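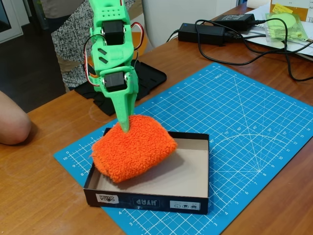

Replacing the wrist servo on a printed arm

Applies to the Tostinton arm, revision 2, with printed brackets and a fixed finger. The job takes one person and needs no reprinting unless a bracket is cracked.

Replace the servo when it buzzes at rest, when it runs hot with no load, or when the finger comes back to a different spot after a full cycle. Check the bracket screws first. A loose bracket gives the same fault as worn gears, and Sang Hoàng found two arms last July that had been opened up for nothing.

You will need

A replacement servo of the same type
Small Phillips screwdriver
Flush cutters
Side-entry tweezers
Masking tape and a pen
A gridded cutting mat

Removing the old servo

Send the arm to its park position and wait for it to stop. Switch off the supply at the wall and unplug the adapter from the controller. Do not unplug a servo with the power on.

Tape a label to the wrist servo lead at the controller end and write the channel number on it. Pull the lead by its plug. The wires will not take much strain.

Support the finger with one hand. Remove the horn screw, then the bracket screws. Slide the servo out sideways. If it sticks, look for a string of plastic left over from printing and cut it off flush. Levering against the bracket will split it along a layer line.

Setting the new one

Before fitting the horn, plug the new servo into its channel, power up, and send the center command. Leave it at center and power down again. Put the horn on so that the finger points straight down, or one spline off if straight down is not available. The remainder is taken out in software.

Fit the bracket screws finger tight, then a quarter turn more. They cut their own thread in the plastic and strip easily.

Leave the servo leads in open loops beside the joints. Tied flat against the brackets, they pull tight at the end of travel and work the plug loose. Move each joint slowly by hand through its range with the power off and watch the loops. They should not catch on a bracket corner.

Calibration

Place the mat under the arm and line up one grid line with the edge of the base plate. Mark a grid crossing with tape and jog the tip down to it. Enter the difference as the wrist offset, save, and repeat from the other side of the mat. Đạt Dương's script runs 14 touches and prints the spread. Accept 2 mm or less.

Finish with a press test on something soft, such as a fuzzy sock in a shallow box lid. Lower the tip in small steps. Stop if the servo starts to buzz, and raise the lower limit by 6 counts before trying again.

Write the servo batch and the new offset in the arm's log.

Last revised August 29, 2020, Khang Nghiêm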